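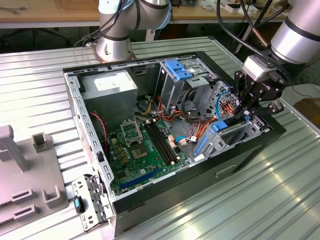 The computer on its side, power supply at upper left.

Piroska Szekeres had inherited the computer from her brother-in-law Ferenc, along with 125 jars of screws and a debt to a hardware store in Tromisville. She laid it on its side and took the panel off, as you would with anyone who had stopped talking.

"Well?" said Andor from the doorway.

"The processor's gone."

"Is that bad?"

"It's the part that thinks."

Andor considered this. Ferenc had run the family's accounts on that machine every January, and a number of things were becoming clear to him.

She left the little metal bracket standing open over the empty socket and went after the cables. Red, yellow, orange, black. Ferenc had never coiled a cable in his life. He had put them in the way he put socks in a drawer.

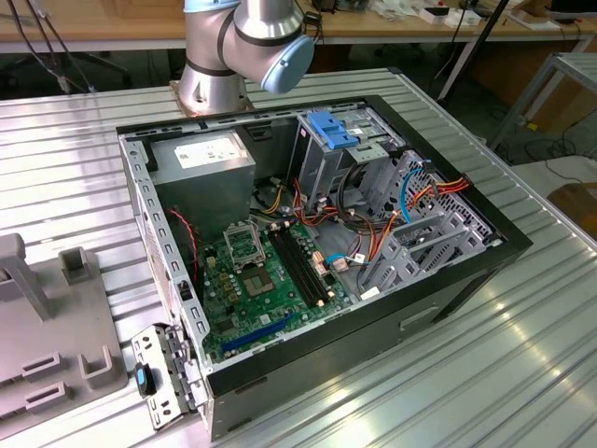 "Maybe he took it with him," Andor said.

"To Jistevton? In his coat?"

"He took the good scissors."

She tugged at the blue latch on the drive cage. It held. Whatever Ferenc had been hiding, he'd fastened it properly, and she thought a little better of him and went to find a flashlight.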